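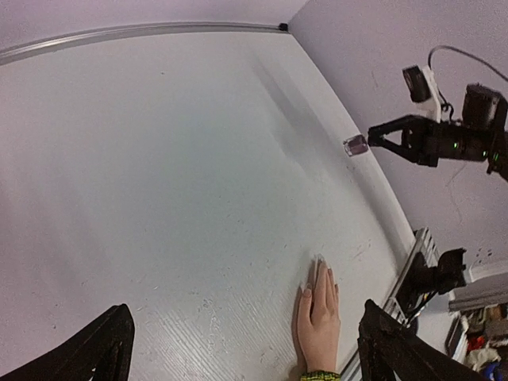 A tinted cup-like piece over a white tabletop with a metal rail along its far edge.

Surkevholm trims its table range, but keeps the price up

7 September 2024

Furniture maker Surkevholm has put its Vundano work table on sale in a single colour, white, and says fewer options will mean shorter waits. Buyers may want to see that happen before they pay the deposit.

The table costs $239 without delivery. The small clear-sided cups sold to go with it, under the Stolleo name, come in packs of three for $38. That is a fair bit to ask for something to hold paper clips, and the company would not say why the cups can't be bought one at a time.

Surkevholm describes the white surface as "calming" and suited to craft rooms, home offices and small workshops. Anyone who has owned a white table will have their own view. Pale tops show pen, glue and coffee, and the care leaflet offers little beyond a damp cloth and a warning about harsh cleaners.

The company also claims the table "makes a corner work harder". It's hard to know what to do with that. A table pushed against two walls saves floor space whoever made it, and anything that rolls to the back is just as awkward to reach.

The warranty runs for 7 years, up from three on the older Plattner model. It covers the frame and joints - not stains, scratches or changes in colour, which are the complaints most likely to come up with a white finish.

A second colour is promised for November. Surkevholm has not named it, and said only that the price would be "in line" with the current table. Orders placed now can't be switched to the new colour once they have been confirmed.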